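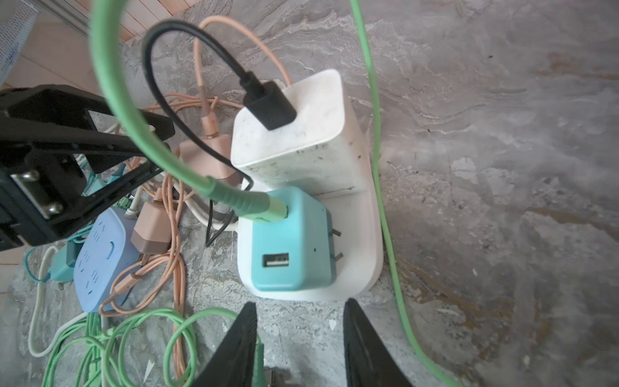 Progress Report No. 2, page 1

Runeck Charging Equipment Review
Submitted to Tasard by Chaminda Dissanayake
2021-08-01

1. Work in this period

The review covers chargers, cables and power strips held at the Killia building. Collection from the upper floor offices is complete. The store room and the two meeting rooms are still open. To date 334 items have been logged, against an estimate of 1,809 for the whole building. The estimate was taken from purchase records and does not include personal chargers left at desks.

Items are brought down in the state in which they are found and placed on the floor for sorting. Chargers are not pulled from strips, and cables are not untangled, until the group has been logged. The group shown at the head of this report includes a white strip with a large white charger and a teal USB charger, a light blue strip with a round button, and several peach-colored cables wound around one of the plugs.

2. Condition

The large white charger is scuffed and has small dark marks over its surface. It is listed as "clean and test." The teal charger has one USB-A port on its front face. A mint-green connector is plugged into its top, and the cable has been entered under the same number as the charger. The peach charger standing behind the white one has a braided cable, also entered as a pair.

Cable tangles remain the main cause of slow sorting. Cables of one color are often found wound together, and tracing each to its plug takes longer than the logging itself. Color is now recorded as the first field on the sheet, which has shortened the search for duplicates.

3. Testing

No electrical testing was done in this period. The bench meter is out for calibration with Šťastný. Items logged so far are held in open trays by type until it is returned.

4. Spending

Some 200 tray labels were bought from the supplies line. No other charges were made. The storage line is unspent.

5. Next period

Clear the store room. Begin testing with the power strips, then the chargers, then loose cables. Items that fail will be set aside for recycling and reported by type. The final count is due in December. A decision is needed from Tasard on whether chargers without a readable rating label should be tested or withdrawn directly.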